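CRICHTON PUBLIC LIBRARY BOARD
Minutes of the Regular Meeting, 5th March

Present: Intan Chong (presiding), six members, the Library Director.
Absent: one member, excused.

1. Minutes of the previous meeting
The minutes were approved as circulated, with one correction to the spelling of Trandon Road under item 6.

2. Circulation
The Director reported 1,851 loans for the month. Large-print loans stood at 218. Members asked that renewals be listed separately in future reports.
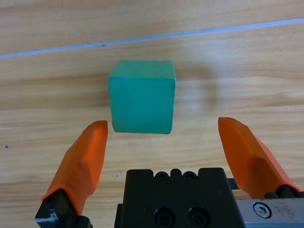

Green cube on a wooden tabletop.

3. Opening hours
The Board considered a petition with 37 signatures requesting later closing on weeknights. The Director noted that the present staffing schedule runs until July. It was moved and seconded that the petition be held over until the new schedule is drafted. Carried, one opposed.

4. Catalog software
Quotations were received from Plikeo and Nandent. The Nandent quotation did not include the transfer of existing patron records. The Director was instructed to obtain a revised figure in writing. No vote was taken.

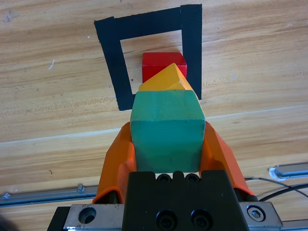

5. Building and grounds
The gutter above the north entrance has been repaired. Replacement of the return slot was approved at a cost not to exceed $300. Ms. Chong asked that the old slot remain in service until the new one is fitted. 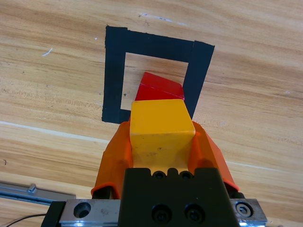

Crichton Public Library | Office of the Board Secretary

6. Other business
A letter regarding parking on Trandon Road was read and placed on file. The Secretary will reply.

There being no further business, the meeting was adjourned.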